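Progress Report, Second Period
Simulated Manipulation Project, Trediscombe Student Robotics Club
Submitted to the Luvel Education Fund
Prepared by Ok-hee Jin, club lead

Summary of the period

The club met every Thursday during the school term and finished the two main items planned for this period: a working simulation setup on all five student computers, and a first full set of pick-and-place trials in a kitchen setting. The third item, the shared code library, is partly done. Spending is within the grant. We are asking for one change to the plan, described near the end of this report.

For readers who did not see the first report, the project teaches high school students to program a robotic arm in simulation. Students write the code that moves the arm, run it against a set task, record the result, and then work on the failures. No physical arm is part of the grant.

Work completed

The setup took longer than we had allowed. Three of the computers needed more memory before the simulator would run with rendering turned on, and the school network blocked one of the downloads until the district office cleared it. We lost two meetings to this. During those meetings the students worked on paper, drawing the joint layout of an arm and working out which joints have to move to bring the hand down in a straight line. Liudmyla Bilyk, who teaches the math part of the program, has asked to keep the paper exercise next year and do it first.

Once the machines were running, we split the students into two teams. The Jeltia team writes the motion code. The Kravchuk team builds the test layouts and keeps the results. The names were picked by the students and have stuck. Teams traded two members halfway through the period so that each side had someone who knew the other side's work. After the trade there were fewer arguments over whether a failure came from the code or from the layout.

The first layouts were plain: a flat table, one block, one target. The arm could do these reliably by the fourth meeting. We then moved to kitchen layouts, where the objects have different shapes and stand near each other.
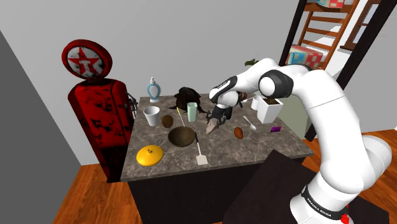 Object choice has been the most useful part of the kitchen work for the students. At the start they assumed that small objects would be hard and large ones easy. The results did not sort that way. Flat things gave more trouble than small ones, as the fingers have to come down very close to the counter to get hold of them. The Kravchuk team now builds layouts that mix shapes on purpose, so a single counter may have a round wooden bowl, a spatula, an orange egg shape and a tall green cup on it along with the small cone the gripper is holding. The cup is a good test for the motion code, because it stands right beside the gripper and the path has to clear it on the way up. The layouts also carry background items that play no part in the task, such as the red gas pump at the end of the island. The students like adding these, and we allow it as long as the layout still loads on the slowest computer.

Results

The work plan called for 100 recorded trials in this period. The students recorded 177. A trial counts only if the code version, the layout and the outcome are all written down at the time of the run. Runs made for practice or debugging are not included.

We are not reporting an overall success rate. The layouts changed during the period, and a single rate would mix easy tables with crowded kitchens. What we can say from the records is the following.

Upright objects with straight sides are handled well. The arm reaches them, closes, lifts and places them with few errors, provided there is room for both fingers.

Cone shapes and other tapered objects are mixed. If the fingers close too high, the object slips down as the arm lifts. The Jeltia team fixed most of this by lowering the grasp point and slowing the first part of the lift.

Bowls are not solved. The students first tried to hold the bowl from the outside, and the gripper does not open wide enough. They are now trying to pinch the rim with one finger inside. This needs the hand to line up with the rim more exactly than the current code allows.

Spoons and spatulas are not solved either. Picking them up by the handle works when the handle lies square to the arm. At other angles the wrist often turns the long way around and reaches its limit.

The most common cause of a failed trial was not the grasp itself. It was the hand or forearm touching a neighboring object on the way in. The team added a higher approach point above the target, and these failures went down in the later trials. The approach is slower, and the students have been told that speed is not being measured this year.

Record keeping

Record keeping was weak in the first half of the period. Several students wrote "failed" with no other note, and those entries were of no use when we went back to them. Ms. Bilyk wrote a one-page form with a short list of causes to choose from: did not reach, touched another object, missed the object, dropped the object, placed in the wrong spot, program error. There is also a line for comments. The form is filled in by the student who is not at the keyboard. Entries since then have been complete apart from a few missing code versions.

The records are kept in one spreadsheet with a backup copy on the school drive. We can send the file to the fund on request. Student names have been replaced with initials.

Student participation

Attendance has held steady. Two students left for spring sports and three joined, one of them a ninth grader with no programming background. New students start with a short set of exercises in which they move one joint at a time and write down what the hand does. It takes most of them two meetings. After that they join a team.

The students who have been in the club longest were asked to run the exercises for the new ones. This went well with two of them and less well with a third, who tended to take over the keyboard. We talked with him about it and he now sits on the other side of the desk.

At the end of the period each team gave a short talk to the other. The Jeltia team showed how the approach point is computed and which cases it does not cover. The Kravchuk team showed how a layout file is put together and what slows it down. Parents were invited to the second half of the meeting, and several stayed for questions. The most frequent question was whether the work would carry over to a real arm. The students answered that the joint motion should carry over fairly well, but that contact and slipping in the simulator are simplified and would need to be tested again.

Shared code library

The library is behind schedule. The functions for reaching, opening, closing and lifting are in it and have comments. The placing function is not, since each student was using a different version. The team agreed on one version at the last meeting and will clean it up before adding it. The written guide for other schools depends on the library and has been started in outline only.

Spending

Spending in the period came to $1,140. It went to memory for the three computers, one replacement power supply, a second monitor for the layout team, and printing. The simulator we use has no license fee for classroom work. Instructor time is paid by the school and is not charged to the grant. Receipts are attached to the financial form.

Problems and requested change

The main problem is computer speed. Kitchen layouts with many objects run slowly on the two oldest machines, and students there complete fewer trials in a meeting. We have worked around this by turning off rendering during repeat runs and turning it back on only to look at a failure.

We ask to move the money set aside for the year-end field trip to a graphics card for one of the two older machines. The field trip host has withdrawn, and we have not found another within driving distance. The total budget would not change. We would need an answer before the end of the term to have the card in place for the next period.

Plans for the next period

The motion team will finish the rim grasp for bowls and correct the wrist turn for long-handled objects. The layout team will freeze a set of kitchen layouts, so that trials can be compared from one month to the next and a success rate can be reported. The placing function will go into the library by the second meeting, and the guide will follow once two students outside the club have tried the library and told us where they got stuck.

The next report will be sent in July.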